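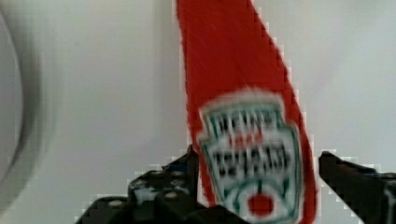 The Ketchup Lesson

Notburga Eberhard had taught second grade for most of her working life, and when she retired and her knees would no longer let her garden the way she liked, she took a job teaching robots, which she told her sister was the same work with quieter pupils. The company was called Getton and it had the ground floor of an old shoe warehouse. The robot she was assigned to was called Vidal, after the street the first one had been built on, and it had one good arm, a gripper with two black fingers, and a small camera at the wrist so that it could see what it was reaching for.

You taught it by doing. You sat at the desk with the handles in your hands, and whatever your hands did, the arm did too, and all of it was kept, the picture from the wrist and the bend of every joint, and at night the computers went over it the way a child goes over spelling words. There was a screen in front of you that showed just what the wrist camera saw, so that you spent your mornings looking at the world from a few inches away, where a plate was as wide as a pond.

That week's task was ketchup. Arnulfo Valderrama, who ran the floor and wore the same green cardigan from October until spring, wanted the arm to pick up the bottle, turn it over and give it a little shake, and then set it back down on its cap. He had written the steps on the whiteboard in his big slanting capitals, and underneath he had written 1281, the number of good tries they already had.

"It still drops it," he said, pulling up a stool. "It gets hold, it starts to turn, and then it loses its nerve."

"Show me," said Notburga, and he let the robot try on its own. Up came the bottle, over it went as far as sideways, and there the fingers opened, almost politely, and the ketchup rolled across the table until Arnulfo put out a hand and stopped it.

"Well, who taught it that?" she said.

Arnulfo said it was mostly Fabrice, and Fabrice Le Goff, who was twenty-three and very quick at everything, looked up from his sandwich and said he had never dropped a bottle in his life. Notburga believed him. She asked if she could watch some of his tries anyway, and she sat through 28 of them with her glasses pushed up and her chin on her fist, and her coffee went cold, and she didn't notice because she was back in her classroom by then, walking between the desks and looking at how each child held a pencil.

He was lovely to watch. But at the halfway place, every time, with the bottle on its side, Fabrice eased his grip a hair, let the weight settle, and took hold again. It was such a small thing that you had to be looking for it. He did it with his own ketchup at lunch, too, as she saw when she looked over.

"You let go in the middle, dear," she said.

"I don't let go. I adjust."

"Yes, and you know when to stop adjusting. He only knows the first part."

So she took the handles herself. She was slow, and her first several tries were nothing to boast of, with the bottle going over so stiffly that Arnulfo covered a smile. She kept on. She closed the fingers and thought about holding a small hand at a crosswalk, which you do not loosen in the middle of the road for any reason at all, and she brought the bottle up and around. The red of it swung across her screen in one great smear, the white label sliding by too fast to read and the little tomato going after it, and the fingers stayed where she had put them. She shook it twice. She set it down, and breathed out, and reached for it again.

By Friday they had 113 of hers. Arnulfo took Fabrice's turns out of the pile, with apologies, and Fabrice, who was a good boy underneath, asked if he might come and sit by her and learn it over from the beginning. She had him put his hands on top of hers, the way she used to do with the ones who made their letters backward.

They tried Vidal alone again after the weekend, before anyone had taken off a coat. The arm went out and closed on the bottle. It lifted, and it began to turn, and at the halfway place it slowed.

"Hold on," said Notburga, out loud, in her second-grade voice. "Hold on, you're doing fine."

The bottle went over.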